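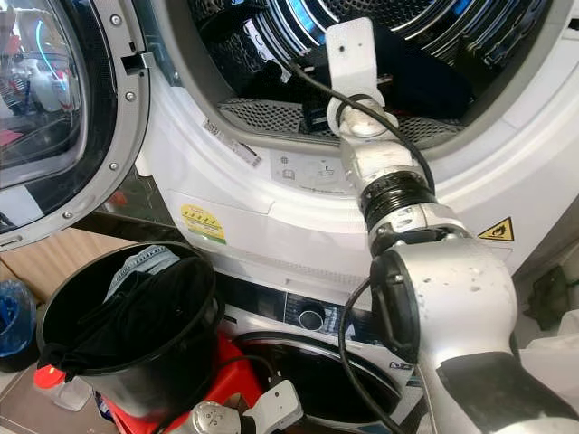 Laundry Room Assistant, part-time
Haltora House, Hornoswood

Haltora House is a residential building for people who own a surprising number of socks. We are looking for a part-time laundry room assistant to wash, dry, fold and return other people's clothes without losing any of them or forming opinions about them. Opinions may be formed privately.

The job is 9 hours a week, split over three mornings. You choose which three, provided one of them is Monday, when the weekend's bags come down all at once.

What you'll be doing

Sorting comes first. Residents have been asked to separate darks from lights and have given the matter their own interpretation. Check pockets. Last year's pocket haul included keys, a harmonica and a full set of watercolor pencils, sadly found after the wash.

The dryer sits on top of the washer, so the work goes upward: out of the bottom, into the top, out of the top, onto the folding table. You should be comfortable reaching into a drum at about chest height many times in a morning. Small dark things are the ones that get left behind. A navy piece with red trim, bunched up on the lip of the drum by the lint filter, is easy enough to spot by the red. Plain black ones lie low at the back until the next person's towels go in, and then we have a dispute. Run a hand around the whole drum before you close the door.

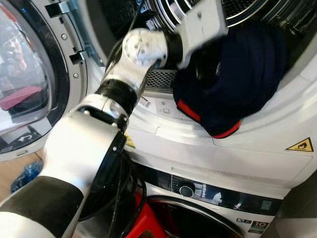
Lint is the part of the job we care about most, and the part applicants tend to skip over in their letters. The filter gets cleaned after every load, including the last one of the day, including when you have a bus to catch. It's the gray mesh piece at the bottom of the dryer opening, and there is a yellow triangle with a flame on it on the front of the machine for anyone who needs further persuasion. The fluff goes in the lidded bin by the door.

Folding is done to the house method, meaning Clodagh Daly's method. She will show you on your first morning. Fitted sheets are folded as well as can be expected. Finished bags go on the Dolan shelves (named after the man who put them up, slightly crooked) in order of room number.

You'll also keep the laundry book, which has a line for each load and a column for remarks. Please keep the remarks column brief. Your predecessor's entries for February alone came to more than 2,000 words, and one resident has asked for a copy.

What we're looking for

Somebody who reads care labels. Laundry experience is welcome, but doing your own for several years counts. You need to be steady on your feet, able to carry a full bag down one flight of stairs, and polite to people who are sure they sent down two of something.

What you get

Hourly pay, paid monthly, with the rate on the application form. Free use of the machines on your own time. Coffee from the upstairs kitchen. Gukuvitz, the bakery next door, gives our staff a discount on anything left after noon, and it is usually the rye.

How to apply

Pick up a form at the front desk or write us a letter of one page or less. Tell us when you could start, which mornings suit you, and how you would deal with a single unclaimed sock. We currently have 31 of them. Applications go to Clodagh Daly at Haltora House and should reach her by 16th March. Everyone who applies will get a reply. Those invited in will be asked to fold a fitted sheet, and nobody has been turned down over it yet.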